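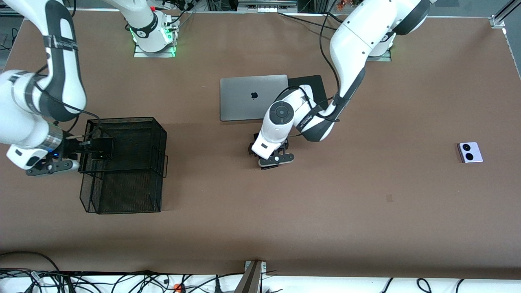 Clearing the desk, one drawer at a time

Joana Pinheiro spent eight years managing the office at Skodlow, a small printing firm, before she began helping other people sort out their paperwork. Most of her clients work from home. The first thing she asks them to do is stop buying storage.

"People call me after they've bought the trays and the folders," she said. "Then they have the same pile in nicer boxes."

She starts with the top drawer. Everything comes out, and the client has 30 minutes to decide what goes back. Old warranties and dead pens usually go first. Bank letters take longer.

"I don't read anyone's mail," Pinheiro said. "I ask what would happen if it was gone tomorrow. If they can't answer, we put it to one side."
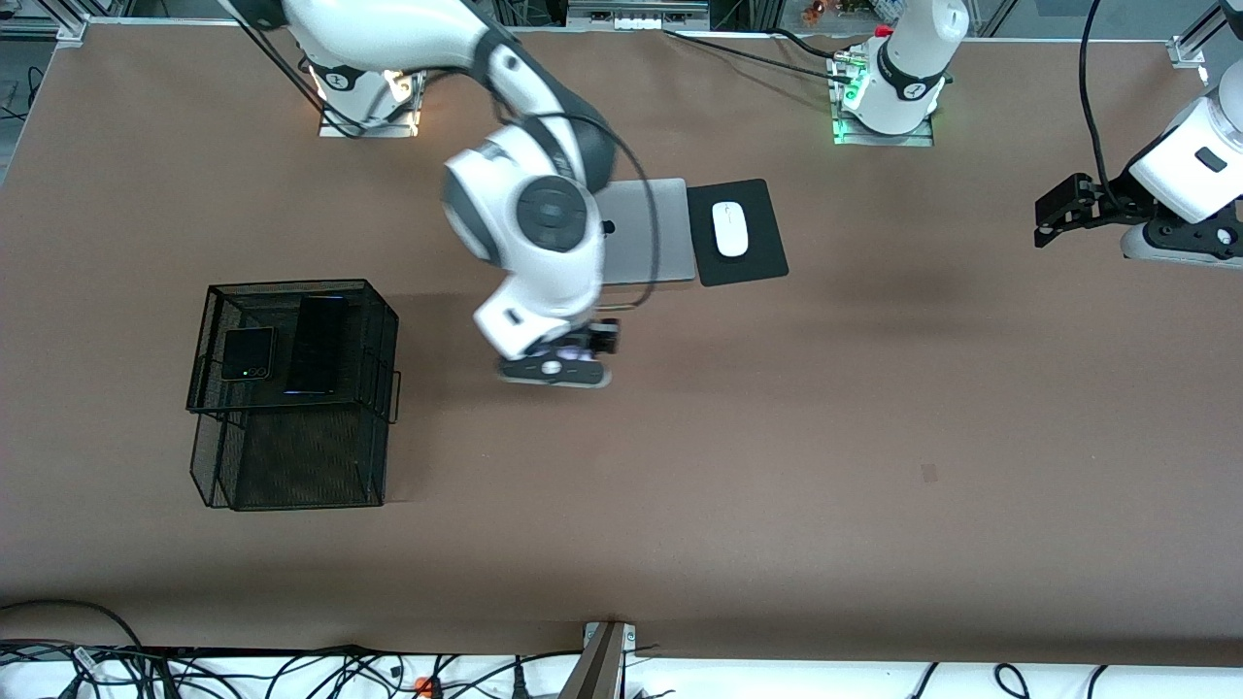

The side pile gets looked at again in April, after taxes are filed. One client, a translator named Ivars Ramanauskas, had kept 200 receipts from a job that ended long ago. He threw out all but two.

"I thought I'd miss them," Ramanauskas said. "I had to ask my wife what half of them were for."

Pinheiro is less strict about the desktop itself. She tells people to leave out what they use every day and find a place for the rest by dinner time. Her own desk has a lamp, a notebook and a mug she has been meaning to wash.

She charges by the visit and prefers mornings. "After lunch everybody wants to keep everything," she said.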